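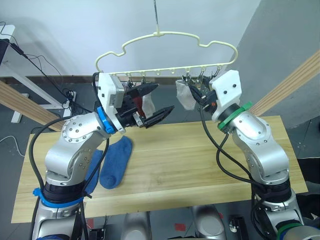
Ticket: second arm pair, fingers + spares for sock station
Status: Open, waiting on quote
Priority: was Normal, bumped to High Friday
Opened by: Eylül Ertürk

9:12 am
Need a decision on finger replacements before the May order closes. Sock hanging works on the current black parallel fingers but they slip on thin knits. Both arms, left worse. Clip squeeze is the hard part: finger has to hold the sock and leave room for the clip to close.

Options so far
- Oksanen soft pads, glue on. Cheap. 8 sets min order
- Urkari full finger swap, 31 day lead time
- do nothing, buy more hangers, live with retries

9:40 am
Ran 40 hangs on the cream hanger, same program as last week. 37 ok. Two drops on the left, one clip didn't close all the way on the right. Dark red/white sock is the worst of the bunch, blue ones fine. Log is in the shared folder under Flultham, dont rename it again pls

10:05 am
Reply from purchasing: can we hold off on fingers and put the money toward the second pair of arms?

No. Second pair with the same fingers = same drops, twice. Fingers first. If the budget only covers one line this quarter its the fingers.

10:20 am
Things missing from the Lullenska quote for pair two, please send back:
- wrist cables. They left them off. Want one spare per arm plus the long one
- color rings and bands, we go by blue = left, green = right, and new people mix them up without
- table. Quote has a steel bench. Wood top is fine, we have the drawings
- power. Existing strip by the wall is not going to carry another pair, need facilities to price an outlet
- shipping is listed as TBD, can't approve a TBD

11:15 am
Tried the cheap fix, rubber tape on the left fingertips. Better on thin socks, but finger is now too fat to get in between clips. Took it off. So pads from Oksanen might have the same problem, asked them for thickness. No answer yet.

1:30 pm
Oksanen called back. Thin version exists, same min order. Asked for one sample set before we commit to 8. They said ok, ships Friday.

1:50 pm
Hangers: add to the consumables line, not equipment. Clips wear out, springs get weak, then we blame the gripper. Somebody put them under capital last time and it took forever to get approved.

2:10 pm
Next
- Eylül: rerun 40 with sample pads, same socks same hanger
- purchasing: revised Lullenska quote w/ cables and real shipping
- facilities: outlet price
- Urkari on hold untill pad results, ask if they'll keep the price

Leaving open.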